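Home About Tidy Diaries Recipes Contact

The table that eats everything

12 comments Share this post

I've got a theory that every home has one surface which attracts rubbish, and however many times you clear it, it fills itself up again when you go to put the kettle on. For some people it's the bottom stair, for my mum it was always the top of the microwave. For us it's the big table, and I have been at war with it since the middle of December.

Regular readers will remember the cherry tablecloth saga. I found it at the market in Hebden when I was meant to be buying a birthday present for somebody else (oops) and I carried it home under my coat in the pouring rain. I love it! It's cheerful, it covers the scratches, and it makes a cup of tea and a biscuit feel like a bit of an occasion. What I hadn't thought about was that a pale cloth shows absolutely everything. Crumbs, tea rings, the lot. On the old bare tabletop I could leave a wrapper lying about for two days and hardly see it, but put it on that cloth and it practically shouts at you from the doorway.

So, the new rule. Every evening at seven, before anybody sits down to watch anything, the table gets cleared. No sorting into piles, no "I'll just leave that there for tomorrow". Wrappers and tissues go straight in the bin, anything with food left in it gets closed up, and then the cloth gets a good shake out of the back door. The first night I timed it and it took 12 minutes, which shocked me a bit for one table. We're now down to 3 on a good night.

The other half of the rule is that the bin comes to the table. I can't tell you what a difference it makes! I used to walk back and forth to the kitchen with one tissue at a time like some sort of very slow waitress, and of course by the fourth trip I'd found something else to do and wandered off. Now the bin gets plonked on the floor right at the side and everything goes in from where I'm standing.

Thursday's clear-up, yellow wrappers and a scrunched-up tissue as usual:

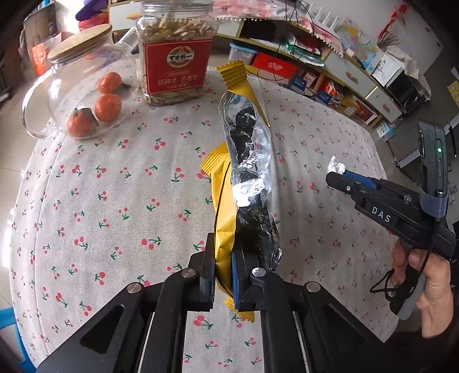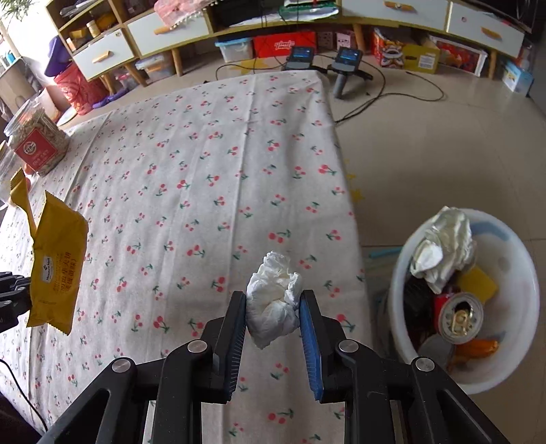 I do have a weakness for snacks that come in lots of little packets, I'll admit that. You open one, you think that wasn't very much, you open another, and before you know where you are there are bits of foil all over the place. I did try decanting things for a while. I bought a set of tubs from Grulley, the homeware place by the station, and spent a whole Sunday afternoon feeling smug and writing labels. It lasted a fortnight. The lids were so stiff that we all went back to eating out of the packet, and the tubs are now full of buttons and batteries and the spare key for a bike we sold.

Jars are much better. A jar you can see into gets eaten from and gets put back, and if it's got a wide enough neck you can get your hand in without a fight. I wouldn't go out and buy any specially – just wash out the ones you've got and save your money.

Tissues are the other thing. It's been one cold after another here since the clocks changed and I seem to find them everywhere, up sleeves, down the side of the sofa, and once (I'm still cross about it) through the wash with a navy jumper. If anyone has a good way of getting tissue fluff off navy wool please leave it in the comments. I've tried the sticky roller and I've tried the tumble dryer and it still looks as if it's been snowed on.

A couple of you asked how I wash the cloth. Thirty degrees, inside out if I remember, with a scoop of Geno powder, and I peg it out by the short side so that it doesn't get that line across the middle. I've given up on ironing it. It creases again the minute you fold it and I've only got so many evenings left in me. For tea stains I dab on washing-up liquid and leave it while I have my lunch, and that's shifted everything so far apart from one bit of turmeric.

Next on my list is the cupboard under the stairs, where I've got a Closus shoe rack still in its box from last winter and what feels like 400 carrier bags. I might need a run-up at that one. I'll take some before photos if I'm feeling brave, and in the meantime it's nearly seven, so I'd better go and fetch the bin.

Shared 3 times 12 comments Older post Newer post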